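Nestbridge Open Day

The Nestbridge Open Day is an annual public event held each August at the Gallagher Building, the workshop and office of the robotics firm Zerance. It presents the company's work on household and office robots through live demonstrations, a guided walk through the labs and a set of desks where everyday chores are carried out by hand and by machine. The event takes its name from Nestbridge, the internal program under which Zerance develops its manipulation software.

History

The first open day was a half-day visit arranged for engineering students from nearby colleges. It was limited to the ground floor and had a single demonstration, in which a fixed arm sorted cutlery into a tray. Members of the public were admitted from the second year, when the upper labs were added to the route. Attendance at the most recent open day was 528, the highest recorded, and entry was moved to timed tickets as a result. The doors open at 10 am and the last group is admitted at 3:30 pm.

An evening session for teachers was tried once and dropped. Its content was folded into the morning program.

Program

The visit follows a fixed route through 21 stations, which are numbered on the floor and on a printed sheet. Groups spend longest at the main demonstration hall, where Skudura, the two-armed robot built by Zerance, works through a short list of jobs chosen by staff. In recent years these have included folding tea towels, loading a dish rack and wiping down a bench. Each job is run twice. If the robot stops or drops something, it is left to recover by itself for one minute before an operator steps in, and the operator explains over the speaker what was changed.

Smaller stations cover gripper design, battery handling and the testing of wrist joints. The joint-testing rig is behind glass and runs all day. A separate room on the upper floor is given over to failed parts, most of them cracked finger pads and stripped gears, and visitors are allowed to handle them.

Task catalogue

The jobs seen at the open day come from the Nestbridge task catalogue, a list of 57 chores written in plain language. Each entry names the objects, the tools, the starting layout and the condition that counts as finished. The catalogue is divided by location into kitchen, laundry, bathroom, entryway and desk.

The catalogue is based on chores as people do them, and every entry is first worked out by a person. Staff compare several ways of doing the same chore and note where the hands go, which hand holds the tool and whether the other hand steadies the object. Only then is a robot version attempted. At the time of the last open day, 386 worked examples had been shown on the screens in the upper lab, and visitors could pick one and play it at half speed.

The desk section was added late and is the smallest. It covers coiling cables, dusting a monitor, emptying a pen holder and cleaning a keyboard. Keyboard cleaning is regarded within the program as one of the harder entries. The keys move under pressure, the gaps are narrow and the layout of the desk differs from one office to the next. Cables cause particular trouble, as they shift when the keyboard is touched and may lie across the path of the arm. Glass desktops are a further difficulty – the floor and the operator's legs show through the surface, and reflections in a dark screen can be mistaken for objects.

The catalogue entry calls for a small brush with soft bristles. The brush is swept across the keys in short strokes. Dust between the keys and patches on top of them are treated as separate problems, and the entry deals only with the first. Marks left by stickers or spills are covered by a different entry that uses a cloth.

Reception

Visitor comment cards have been favourable on the whole. The most common complaint is the speed of the robot, which many visitors find slower than they expected, followed by the lack of seating in the main hall. The desk stations have drawn more questions than the organizers planned for, chiefly from office workers asking how soon such a machine could be bought. Zerance has given no date and describes Skudura as a research platform.

School groups are received on a separate morning with a shorter route. The parts room is left out for children under ten.
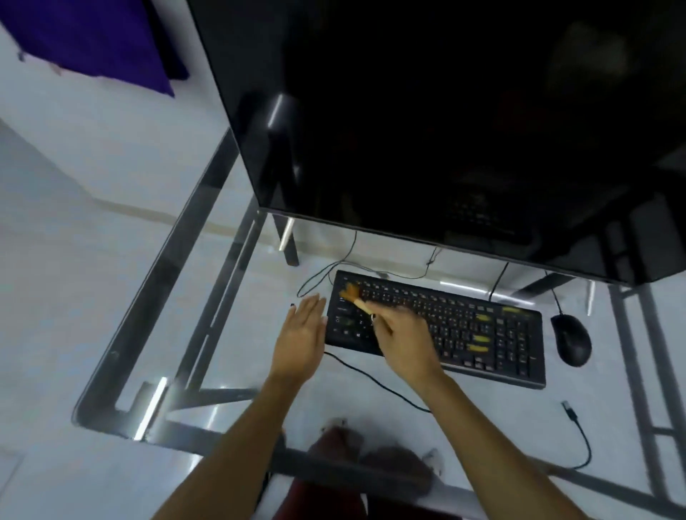
The school route keeps the desk stations, with the keyboard entry placed before the cable entry, and finishes in the main hall with one run of the tea towel job.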